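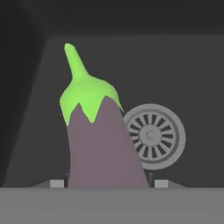 Kollik Working Group on Simulated Evaluation of Manipulation Policies
Minutes, Sep 20, 2023
Plaltville office, with remote connection

Present: Firouzeh Khosravi (chair), Shahram Kermani, Zohreh Khosravi, Farzad Mahmoudi (remote)
Apologies: Setareh Jafarzadeh (written comments received on items 3 and 5)
Minutes: Z. Khosravi

1. Minutes of the previous meeting

Approved with one correction. In item 4, "episode limit" should read "step limit" throughout. The two are defined separately in the draft guideline and should not be used interchangeably.

2. Matters arising

S. Kermani has moved the scene files to the shared repository. Write access is limited to him and F. Mahmoudi. Changes to a scene file now require a version increment and a line in the change log, including changes to lighting or materials only.

The question from Burken on whether the guideline may be cited in purchase documents remains open. The chair will reply that the draft is not to be cited before it is adopted.

3. Draft guideline, section 2: definition of success

The current text defines success for a pick-and-place task as "object in target area at end of episode." Z. Khosravi considered this too loose for sink and basket tasks. An object resting on the rim, or still held above the target, can satisfy the position check while the task is unfinished.

S. Jafarzadeh's written comment proposed three conditions: the object is inside the target volume, the gripper has no contact with it, and both hold for a fixed number of consecutive steps. F. Mahmoudi agreed with the first two and asked that the number of steps be stated in simulation time instead, so that the rule does not change with the control rate. Accepted.

Partial success was discussed at length. S. Kermani wants grasp, lift and placement reported separately. The chair noted that several groups already report grasp rate and that their definitions differ. Agreed that grasp will be defined as contact on both fingers with the object clear of its supporting surface. A closed gripper beside the object does not count, and neither does an object wedged against a basin wall.

Decision: section 2 to be rewritten on this basis. Partial results are optional, but if reported they must use the definitions given.

4. Draft guideline, section 3: number and selection of trials

The draft requires 300 trials per task and policy. Pruvost asked by letter for a lower figure on grounds of computing cost. F. Mahmoudi had rerun the sink task with 380 trials and compared subsets of different sizes. In his view the smaller subsets were not stable enough to rank policies that are close together. The requirement stays at 300.

Start positions are to be drawn from a published list of seeds. No seed may be dropped after results are known. If a run ends because of a simulator fault, it is repeated with the same seed and the fault is logged. If the fault recurs, the trial is recorded as a failure and marked. S. Kermani objected to counting simulator faults against the policy. The chair's position was that any other treatment invites selective exclusion. S. Kermani asked that his objection be minuted.

Object orientation was raised as a separate matter. Long objects such as the eggplant behave differently depending on their angle to the fingers, and the present seed list varies position more than orientation. Z. Khosravi to prepare a revised list.

5. Draft guideline, section 4: cameras and views

The text currently permits "any camera arrangement, provided it is described." S. Jafarzadeh's comment was that a prose description is not sufficient for another group to reproduce the view. She proposed that camera pose, field of view and image resolution be supplied as a file, with one stored image per camera at the first step of the episode.

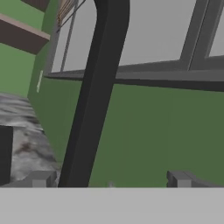
F. Mahmoudi supported the proposal and added that any camera moving with the arm must be given relative to the link it is attached to, with the link named as in the robot model file. World coordinates alone are of no use for such a camera. He also asked for a rule on occlusion. A policy trained on one view can lose the object behind the arm's own links in another, and readers of a results table have no means of knowing this. No numerical limit was agreed. The guideline will ask authors to state which views the policy receives and which are stored for review only.

On background content, the group agreed that walls, windows, shelves and counters are part of the scene and are covered by the scene version. Replacing a wall color is a scene change. Groups that vary backgrounds on purpose must report those runs in a separate table.

Decision: proposal accepted, with the additions above. S. Jafarzadeh to be asked to supply wording.

6. Transfer to physical robots

The chair proposed a short statement that a simulated success rate shall not be presented as an expected rate on hardware. Z. Khosravi referred to the internal comparison, in which a policy at 78 percent in simulation ranked below another on the physical arm despite leading it in simulation. Contact friction is the suspected cause. This has not been confirmed.

S. Kermani asked whether the statement belongs in the guideline or in the cover note. Agreed: in the guideline, section 1, and repeated in the results template beneath the table.

7. Actions

F. Khosravi: reply to Burken; reply to Pruvost with the reasoning under item 4.
Z. Khosravi: rewrite section 2; revised seed list covering orientation.
F. Mahmoudi: circulate the subset comparison; example camera file.
S. Jafarzadeh: wording for section 4.
S. Kermani: fault log format; add scene version to the results template.

8. Next meeting

December, at Plaltville. Comments on the revised draft to reach the chair before the agenda is issued.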